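News | Schools and Colleges

Students at Warnholm College take simulated gripper to Prusholm final
Monday, June 22, 2020
By Vanderleia Trindade, press office

Three students from the Warnholm College robotics club have qualified for the final of the Prusholm Schools Robot Challenge, to be held online in July.

Kátia Camargo, Ivone Bittencourt and Eduardo Samonte wrote the control program for a two-fingered gripper that works entirely in simulation. The club has met by video call this term, and all of the work was done on home computers.

Teams in the final will be given 2000 practice attempts before their programs are marked. In the qualifying round the Warnholm entry scored 1208 points.

“Most of the term went on the approach – getting the gripper to face the right way before it closes,” said Nivaldo Guimarães, who runs the club. “The students kept a shared log of every change, and it now has 319 entries.”
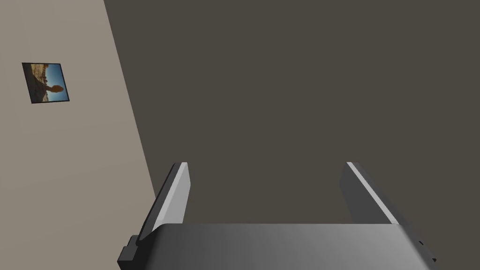 The simulated gripper with its fingers open, in the team's virtual room.

The team will present its program to the judges on the first day of the final. Club places for next year are open to all students, with no experience of programming needed. Forms are available from the college office.

Recent items
Fontes Building library: summer opening hours
Enivville exchange visit moved to next year
Maths club results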